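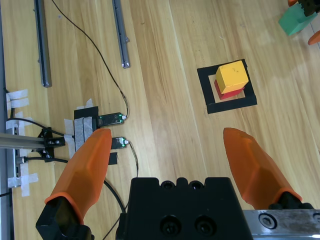
Wanda Walczak commented that a gripper which opens on its own is a safety fault first and a software fault second, and asked whether the arm keeps moving after the release.

Gripper opens by itself during hold, then reports a bus timeout

Posted by Leidy Yupanqui

To Wanda: yes, it does. The arm finishes the programmed path with the fingers open, which is why I have stopped running it unattended.

The setup is two arms over one table with a taped square as the target. The task is to stack a yellow block on a red one inside the square. Both grippers run the same Kallska firmware, version 7. The fault is only on the right arm. It closes, lifts, holds for a few seconds and then opens. The log shows a bus timeout of 900 ms on the gripper channel just before the release. The left arm has never logged one.

I have swapped the fingertips, lowered the lift speed and reinstalled the firmware. No change. On the bench, with the arm still, the same gripper holds until I tell it to open.
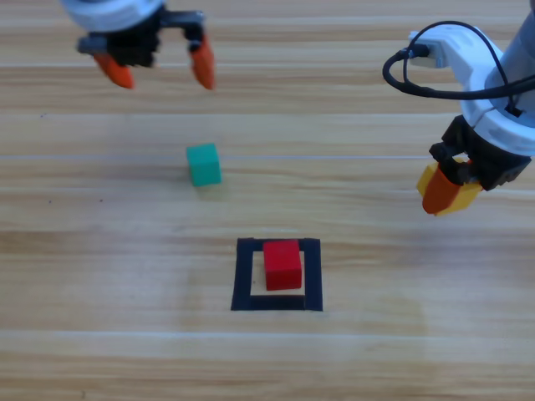
Topics: Grippers / Communication loss / Unexpected release

Marleny Nina

Same thing happened to us in Mokville. Turned out to be the power supply. Replace it.

Gladys Ñahui

I would not buy a supply yet. A weak supply usually shows up when the gripper closes, since that is the current peak. Yours drops out later, with the arm in motion, and the bench test passes. That points to a cable or connector that moves.

Two separate problems are mixed together here, and I would treat them separately.

The first is the timeout. Power down and unplug the gripper cable at both ends. Look for a pin that has been pushed back. Then clamp a meter across each conductor and bend the cable by hand at the wrist, slowly, through the full range it sees in the program. An intermittent break often shows in one position only. If it passes, swap the left and right cables and run again. If the fault moves to the left arm, the cable is bad.

The second is what the gripper does when it loses the bus. Default behavior in that firmware is to release on timeout. For a block this hardly matters. For anything heavy, sharp or hot it does. Set the loss action to hold position, and set the arm controller to stop on the same event.

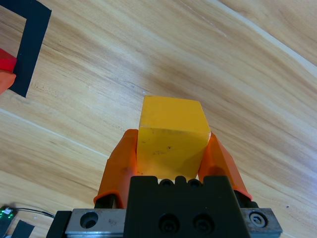
Yellow block between the fingertips.

To test the loss action, close on a block, keep it low over the table, stay out of reach of both arms and disconnect the gripper data line only. Leave power on. The fingers should stay closed and the arm should stop. Have the emergency stop in your hand for this.

Also check the temperature reading while you are at it. Ours sits at about 28 C at rest. If hold position stays active for a long time, the motor heats up, so set a hold current limit as well – the closing current is too high for continuous use.

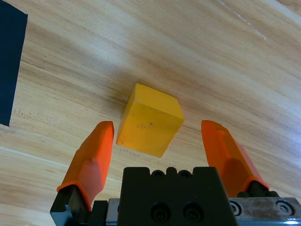
Once both changes are in, go back to the full pick and place at reduced speed and watch the bus error counter. It should not climb at all. If it goes up by even 2 or 3 in a run, there is still a marginal contact somewhere, and the new settings are only hiding it.

Leidy Yupanqui replied

Swapped the cables and the timeout moved to the left arm. Bending it near the wrist connector opens one conductor. Loss action is now set to hold and the arm stops with it. New cable is on order from Usuga, and the left arm stays off until it arrives.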